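Two arm cell grabs mugs by the rim instead of the handle – student project, demo coming up

Posted in: Help > Student builds > Arms and grippers
Tags: two arms, mugs, grasping, class project

plodum_lab

Hi all, hoping someone has seen this. We are a student team doing the mug sorting task for our automation class. Two arms on one front rail, table in the middle, the job is mugs onto the tray. Either arm can take any mug it can reach. Demo is in July and right now it's not pretty.

What happens: left arm does ok if the handle points at the front of the table. If the handle points off to the right it goes for the rim, closes, lifts, and drops it maybe a hand's width up. Right arm does the same thing but mirrored. When both arms want a mug from the middle they stop and wait for each other forever – no error, just sit there til we hit reset. 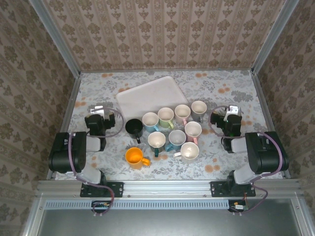 Start layout for the full run. Tray at the back, mugs upright, handles every which way.

What we tried so far:
- slower close speed. no change
- new calibration on both arms, twice
- taking out the pale mugs. A bit better?? not sure
- swapped the wrist cables left to right, problem did not move

Software is the Drernell planner our instructor gave us, default settings exept the table height. Log fills up with code 1401 every time it stalls. Can't find 1401 anywhere in the manual. We have 3 practice sessions left in the lab so would rather not rewrite everything. Any ideas welcome, even dumb ones.

vanwyk_shop_rat

Two separate problems, don't mix them up.

The stall first. 1401 on our setup was the shared zone lock. Both arms ask for the middle of the table, each one is holding something the other needs, done. Look for the zone settings in the planner and give one arm priority. We gave it to the left and made the right back off to its home pose before asking again. Ugly but it ran. Also check your zone isn't the whole table – ours was by default and we didnt notice for weeks.

Now the rim thing. Sounds like your grasp list is sorted by height, so the rim always wins when the handle is not in an easy spot. Change the order. Handle first, then body from the side, rim last or never. For handles pointing away from the arm, let the other arm have that mug. That's kind of the point of having two.

And your mugs are in a pretty close bunch. Fingers need room next to a handle. Pick from the outside of the bunch first. That orange one at the front left is sitting off by itself, I'd start there and get it reliable before touching anything in the middle.

Test with 2 mugs, then 5, then the lot. Don't go straight to the full table every time, you learn nothing from it.

gripper_gary

had same problem in Plarnico club last year. we put rubber tape on the fingers and it was fine. also plain tablecloth, ours had a pattern too and the camera hated it. dunno about the 1401

plodum_lab

Ok wow, thanks. Zone WAS the whole table. Shrunk it to a strip in the middle and gave left priority, no stall in the last few tries. Will mark that part solved.

Grasp order is in a file we don't have write access to, so waiting on the instructor for that. Trying the tape tonight. Cloth has to stay, the task sheet says patterned background – same for the walls.

One more for vanwyk_shop_rat – when the right arm backs off to home, does yours keep hold of the mug or put it down first? Ours keeps it and then seems to forget it has one.

vanwyk_shop_rat

Put it down first. There's a held object flag that gets cleared when it goes home, at least in our version. Set it back yourself if you really want to keep the mug in the air, but putting it down is less hassle.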